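A student club should be allowed to fold shirts

Every year in November, the robotics clubs in our region must tell their schools what they will build. And every year somebody in an office reads "folding clothes" on the form and asks if the students could choose something more serious. I have been helping a club for some years now, and I want to defend the shirt.

Most competitions that I know reward speed. The robot drives to a block, lifts it, drives back. The block is always the same block. Our students practiced this for a whole season with their machine Radu, and by January they were very good and quite bored. They had learned to tune one movement until it was perfect. I do not say this is worth nothing, but it is a small part of the work.

A T-shirt is a different teacher. You put it down two times and it lies in two different ways. The sleeve hides under the body, the collar turns inside, and the program that worked yesterday takes hold of the wrong layer. The students have to ask what the machine should look for, and before this they have to ask what they look for themselves. In our club this discussion took a complete evening, with the whiteboard full, and I did not want to stop it.

For the current project, which they named Flellico, the plan is to collect 200 folds guided by human hands before anybody writes a line of control code. Some parents find this boring to hear about. I understand them - it is repeated work, and it does not look good in a video of 40 seconds. But the students who do it start to notice their own hands, and they write better notes than I have seen from them before.

There is also the question of money. A shirt costs almost nothing, and every student has an old one at home. The official field for the block game is expensive, and small schools share it or do without.

So my request to the people who read the forms is simple. Please let the clubs choose slow and ordinary tasks, and judge them by their notebooks.

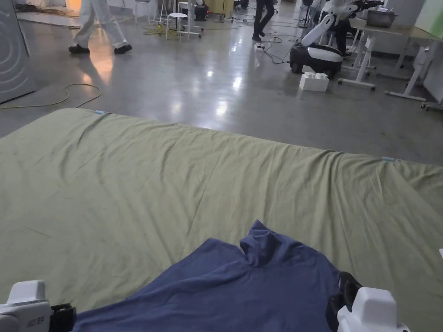

Text: Toon Dewulf
11th November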